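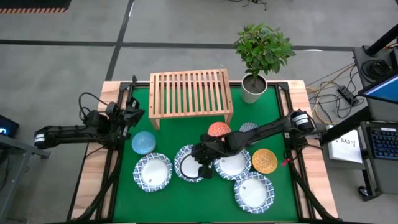
Slatted rack, blue-rimmed plates and one light blue plate, with the potted plant behind.

Storing patterned plates on a slatted wooden rack

Posted by Quintana, June 15, 2018
Section: Kitchen and Tableware

I should be grateful for advice from members on the storage of a small set of plates. Four are white with a blue patterned rim, and there is a light blue plate which is used alongside them. I have a light wooden slatted rack on four short legs, and it is my intention to keep the plates on it permanently so that the cupboard may be given over to glasses.

I have two points of uncertainty. The first is whether plates should be laid flat on the slats or stood on edge between them. The second concerns the labels in the centre of several of the plates. I would prefer to remove these before the plates are put into use, but I do not wish to mark the glaze. A potted plant stands next to the rack and I would also like to know whether it ought to be moved.

Pornent
Member since April

Soak them. The labels will come off.

Þröstur Thoroddsen
Section moderator, 194 replies

Members are advised to measure the gap between two slats before deciding. Where a plate can be lowered between them and rests without leaning heavily on its neighbour, standing on edge is satisfactory. Where the gap is too narrow, the rack should be treated as a shelf and the plates laid flat in a single pile, with a sheet of kitchen paper between each. A patterned rim is usually the first part to show wear, and on older ware the pattern may lie over the glaze. The light blue plate may be placed at the bottom of the pile if it is the largest.

With regard to the labels, the previous reply is correct but incomplete. Lay the plates in warm water with a little washing-up liquid for 13 minutes, then lift each label from one corner with a fingernail. Any remaining adhesive may be rubbed with a drop of cooking oil on a soft cloth and washed off. Metal scourers and knives should not be used.

The plant may remain, provided that it is watered away from the rack. Soil splashes are easily wiped from a plate but are less easily removed from untreated wood.

Cluler

I laid mine flat and have had no chips. I would add that the rack should be wiped and left to dry fully before anything is put back on it. Mine was put away damp once and the slats have a grey line along them to this day.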